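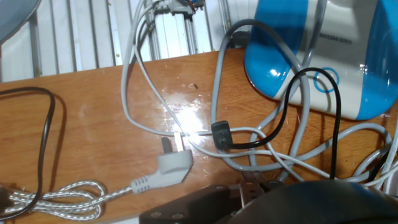

Cords and Plugs at the Repair Table

The Saturday sorting session in the back workroom at Andavby

We run the repair table one morning a month, and in May we set the morning aside for cords. Over the winter people had dropped off boxes of them, most without the appliance they belonged to. The count on the intake sheet was 386 pieces, which includes power cords, extension cords, chargers, power strips and a number of short ends that had been cut off something. Hatice Sezer kept the sheet and Abbas Arabzadeh did the testing. The rest of us untangled.

The method is simple. A handful of cords goes on the table and gets pulled apart one at a time. Each cord is checked by hand from end to end for cuts, flat spots and stiff places. Then the plug is looked at, then the other end. Anything with a cracked plug goes straight into the scrap box. Anything that passes gets tested with the meter, wound up, tied and tagged with its length and the type of connector.

We start with the long gray cords. They take up the most room and everything else gets caught in them. They are also the ones people ask for, so it makes sense to have them tagged first. A long cord should be wound in loops as wide as your forearm and never around the elbow, which puts a twist in it. Svyatoslav Antoniuk showed two of the new people how to do the over-under wind. It is slower to learn but the cord lies flat afterward.
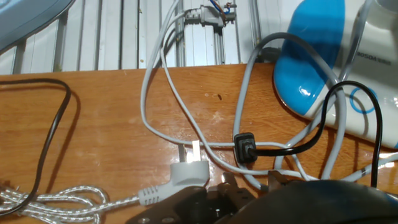 Gray cable on the table, with the blue and white appliance at right and the ribbed wall behind.

The wood top shows every scratch by now. It came out of a classroom when Demirtaş closed its old building, and we have used it for four years. A rubber mat would protect it, but cords drag on rubber and the sorting goes slower. We wipe the top down at the end of each session and leave it at that.

Appliances are a separate job and have their own sheet. If you bring one in, please bring its cord with it, even if you think the cord is bad. A detachable cord can be swapped in a minute if we have the right connector in the drawer, and we usually do. A cord that is fixed inside the housing takes longer. İlker Yazıcı handles those and prefers to have them by 10 in the morning so there is time to open the case and close it again the same day.

Joined wires are also his department. We do not accept taped splices as a finished repair. If two lengths have to be connected, the joint goes inside a proper closed connector with a clamp on the outer jacket at both sides. If you have something at home with bare or taped conductors showing, unplug it before you do anything else.

Power strips come last. We had 20 of them this time and 9 went into scrap, mostly for loose outlets or switches that would not stay down. To check one, we push a test plug into each outlet in turn and see if it holds. Then every switch gets worked several times. A strip that smells burned is not tested at all.

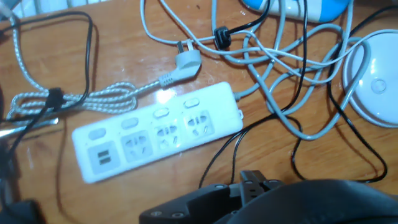
Strips with a separate switch for each outlet are worth keeping when they pass. They suit a desk where a lamp, a printer and a charger share one wall outlet. We tag these with the number of outlets and write down if there are USB ports, since that is the first thing people want to know. Do not plug one strip into another, and do not run a heater from any of them.

Thin cables get sorted by the connector and go into envelopes. Braided ones are wound loosely. If they are pulled tight they kink near the plug, and that is where they fail. Small cable ties are fine as long as they can be slid along by hand. We are trying to change over to hook-and-loop strips, and Skonesari has given us a roll of 200 to start with.

By the end of the morning over half of the boxes were done. What is left has been stacked under the shelves for the June session. The tagged cords are in the gray drawers and can be taken for free when the workroom is open. Please sign the sheet so we know what has gone out. The scrap went to Zotden, where the copper is recovered.

If you have cords to give, tie each one separately before you put it in the bag.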